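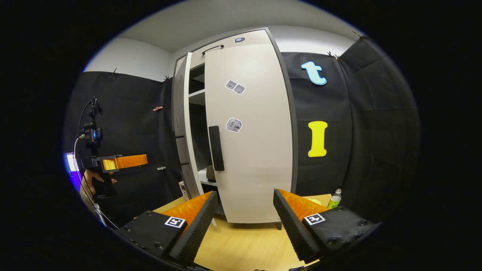 One visitor asked why the session did not start with the finished arm, and said two people with grippers and a cupboard looked like slow going. The reply from the Wundo bench was that the arm learns nothing until the handling has been recorded, and that the recording takes up most of the working day.

Wundo open day, Plutadton
Nov 19, 2024

The open day at the Zakis building ran as a set of short demonstrations, repeated through the afternoon. Groups were limited to nine. The bench sessions covered hand-held recording of household tasks, with doors and shelves as the main subject. A talk on calibration was given between sessions, and the slides will be added to this page.

Door task: the white cabinet on the wooden table, door partly open, seen past the two ridged black fingers of a hand-held gripper. The square black-and-white markers are on the finger mounts. A second hand-held gripper is at the left, with its camera rig on top.

Notes from the session

A recording starts with the door shut and ends with it shut. Attempts in which the door is knocked or the grip slips are kept and labelled separately. The bench logged 165 attempts over the day, of which 23 were set aside for review.

Visitors who tried the grippers were given about 34 minutes each, including the briefing. The most common fault was closing the fingers too early. Pulling the door along a straight line, when it needs to follow the arc of the hinge, came second.

Questions on finger wear and replacement pads were passed to Sýkora, and the answers will be posted with the slides. The door task will be shown again in June, with a drawer unit added. Booking is through the Zakis front desk.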